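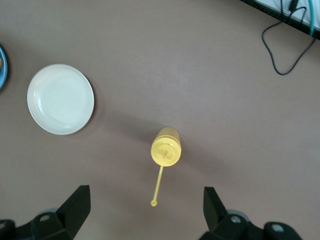
February, 14.20. Bench 3, table setting and condiment trials

Work resumed on the table layout for the Cletari canteen. The tabletop was wiped down before anything was set out and left clear apart from the pieces required.

The yellow squeeze bottle is to be kept as the standard mustard bottle. Its long nozzle gives good control over the amount served, but colleagues are reminded that the tip must be rinsed after each trial and the cap tightened by hand only. The Altano bottle considered in the previous entry has been withdrawn, as its cap worked loose during filling.

The plain white plate remains the preferred choice. Patterned plates from Vetberg were examined and returned to the store; the rim was judged too high for stacking in the existing racks, which take 17 plates each.

Placing: plate to the left, bottle to the right and nearer the diner, with clear table between the two. A diner should be able to lift the bottle without reaching across the food.

Outstanding:
Confirm with Magaña whether the order for 600 plates may be delivered in two parts.
Replace the worn cloths at the sink.
Enter the bottle weights, full and empty, on sheet 69.

Bench cleared 16.05. Plates washed and returned to the lower shelf.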